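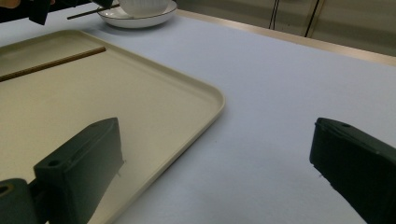
Home | Notebook | Recipes in progress | Archive | Contact

December, Sunday, 4 p.m.

Sourdough starter, the pineapple juice claim again. Keerthana sent me the Gokotetti write-up that says a starter begun with juice is "ready in half the time." Half of what time? They never say. No flour brand, no room temperature, and the control jar is mentioned once and then drops out of the story.

So, two jars since Wednesday night. Same whole rye, same scale, same shelf. J has canned juice for the first three feedings, W has tap water left out overnight. Kitchen sits at 25 C by the shelf thermometer, which I don't fully trust either.

J: smells like fruit, then like nail polish, then like fruit again. Small bubbles along the glass. Rise up to 30 percent, gone by lunch.

W: bad cheese on Friday, better today. Rise hard to read, the rubber band slipped and I put it back by guesswork. Don't use Friday's mark.

My problem with the "early rise" everyone gets excited over: gas in the first days is mostly bacteria. It says very little about yeast. I would like to see a loaf before I see another photo of a jar.
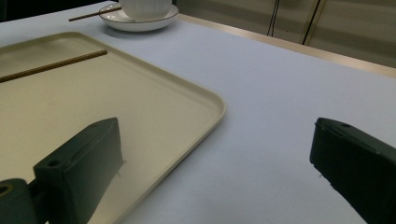
Édgar Zapata thinks I'm measuring the wrong thing anyway – he'd skip the rise marks, bake a plain roll from each jar every day and write down the first day one is worth eating. He also wanted to know why I fed both jars at the same hour when J was clearly past its peak.

Fair on the second point. On the first, "worth eating" depends on who is hungry. Gladys liked a roll last month that I would have used as a doorstop. If we do it his way, the tasters shouldn't know which jar is which, and I shouldn't be the one slicing.

Next feeding 9 p.m. Switch J to water. New rubber bands, or just tape. Weigh the jars empty (should have done this first – J is 174 g, W not written down anywhere).

Ask Alcides if he still has the old rye from the Isska mill.

Recent entries
Does the float test tell you anything?
Cold proofing, second try
Salt early or salt late
Rye that would not rise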